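Portes ouvertes chez Grabner : on y retourne en septembre !

Depuis le temps que Lesia Tymoshchuk me parlait de cette visite, je n'ai pas été déçu. L'atelier de Kurdale ouvrait au public pour la première fois, et l'accueil (café brûlant, brioche au pavot faite le matin même) donnait déjà le ton.

Le câblage

On commence par les faisceaux. Orysia Melnychuk nous apprend à lire un code couleur, à dénuder sans entamer le cuivre, à sertir d'un geste sec. J'ai raté mes 2 premières cosses, la troisième a tenu ! 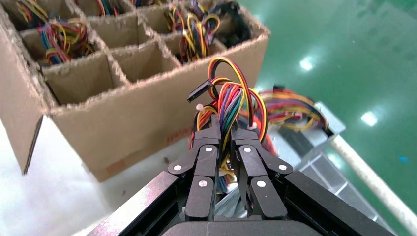 Le plus beau, c'est la patience de l'équipe. Un garçon de dix ans a demandé pourquoi on torsadait les fils, et il a eu droit à une vraie leçon sur les parasites, craie en main. Tout le groupe s'est tu pour écouter.

Les allées

Svyatoslav Bilyk raconte ensuite l'histoire des murs, une ancienne filature qui employait environ 770 personnes. Il connaît tout, jusqu'au nom du dernier contremaître.

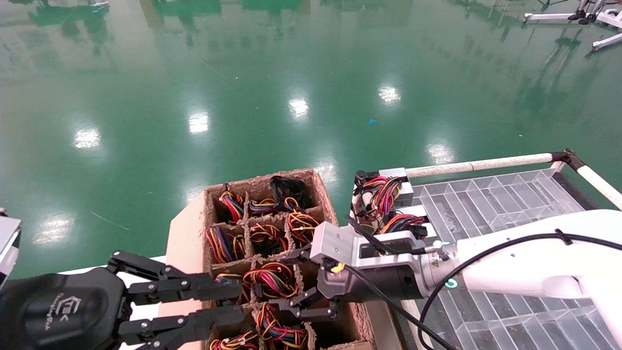 Le coin réemploi

Mon préféré ! Lukian Shevchuk y défend la réparation avec une énergie folle : trier, tester, remettre en service. Il a 213 fiches de panne écrites à la main et les prête volontiers.

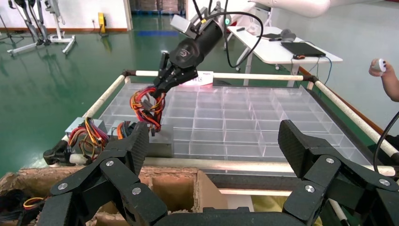
Pour y aller

Bus jusqu'à l'arrêt Vullel, puis dix minutes à pied le long du canal. Entrée gratuite, inscription à l'accueil. Prenez de bonnes chaussures.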